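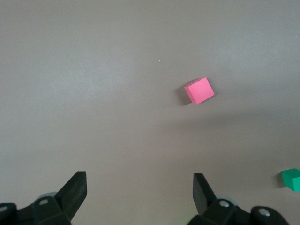 Eun-seong Jeon: I would not use oil paint on a desk at all. It stays soft for a long time, and everything you leave on it overnight sticks a little. Did you think about water-based enamel?

herska_lane: I did think about it, but the shop in Tanner had only small cans in white. I want a calm gray with no shine, so that my eyes can rest when I work in the evening. A bright pink thing on a gray table is easy to find, a gray pencil is not, but I can live with that.

Afshin Pakzad: Which grit did you stop at before the primer? I went up to 600 on mine and it was a mistake. The primer had nothing to hold, and it came off under my elbow in June.

herska_lane: I have not started sanding. The old varnish is still there. The paper in my box is 120 and 220.

Afshin Pakzad: Then stop at 220. Wipe it, prime it, and wait a full day.

plikus3: I disagree with Afshin. 600 is fine between the coats of paint, only not before the primer. Maybe we are speaking of two different steps — please read the can.

Afshin Pakzad: I read the can. It said nothing about it.

Eun-seong Jeon: Both of you are right, I think. My top is 595 mm deep and I did three thin coats with a foam roller. After the second coat I sanded very lightly by hand. The whole work took me over 3 weeks, mostly waiting.

herska_lane: Three weeks is long for me, I have only this one desk. Can I write on it between the coats?

Eun-seong Jeon: No. Use the kitchen.

We use cookies to remember your login and your font size. Accept | Settings

Reader comments

pukville_reader, December 17, 2022: Thank you for the remark about the primer. I had the same peeling and I blamed the roller.

tomat: Does somebody know if a foam roller can be washed and used again? Mine became hard.

plikus3: Wash it at once, with warm water. If it is already hard, buy a new one.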